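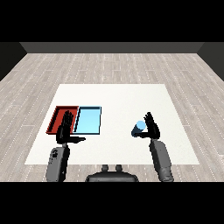 Every few months somebody in the family asks what it is I do all day, and I have promised my mother more than once that I would put up a proper page about it, so I hope she (and anyone else who has wandered in) will put the kettle on and stay a while. I gather examples for a learning system. In plain words, I spend my days showing a pair of robot hands how to do small, ordinary jobs, over and over, so that a computer program can study what I did and have a go for itself. The job I'm on at the moment is sorting, in our simulated room, with the red tray and the blue tray side by side on the white mat and one navy cylinder with a pale blue end lying over by the right hand. A cylinder goes in the tray nearest its own colour, which a toddler would manage in a moment, and which has kept me happily busy since December!

## A bit about the set-up

The room and everything in it lives in a program called Kenberg, and the hands follow mine through a pair of gloves made by Hirkix. I stand at my desk, wriggle my fingers, and the black fingers on the screen wriggle along with me. It took me a good week to stop reaching for things with my elbows out. I still catch myself leaning sideways to look behind a hand, as though the screen were a window, and my neighbour at the next desk has very kindly stopped mentioning it.

One go at the task is called an episode. I start recording, pick up the cylinder, carry it across, set it down in the tray and bring both hands back to where they began. Then the room resets with the cylinder somewhere new and off I go again. We keep the cylinder lying down in some episodes and stand it up in others, and the lying-down ones are by far my favourite, even though the silly thing does love to roll.

## How many is enough?

The sorting collection stands at 3,442 episodes, and I did a fair share of those myself (the rest belong to Elif Naz Gezer, who has much steadier thumbs than I do and a better singing voice too). I do 40 in a sitting and then get up and walk to the window. Any more than that and I begin to get sloppy, and a sloppy grip gets learned just as faithfully as a tidy one.

We went back through the early batch together over a long, rainy afternoon and took out 137 episodes where the cylinder had been dropped and scooped up again in a panic. A handful of gentler fumbles stayed in on purpose, with the recovery done slowly, and those are labelled separately so we can train with or without them.

## What comes next

Elif would like to swap the trays over, red on the right and blue on the left, to be sure the program is paying attention to colour and hasn't simply learned to favour one side. I'm all for it, though my own hands will need some convincing, as they've grown very used to things as they are. After that there's a stacking job we've nicknamed Zikitz, with 4 cylinders and a great deal of patience.

I'll add more pictures as we go along, with a line or two under each. If you have a question, do write to me care of the Değirmenci lab office, and I'll answer when I've got the gloves off.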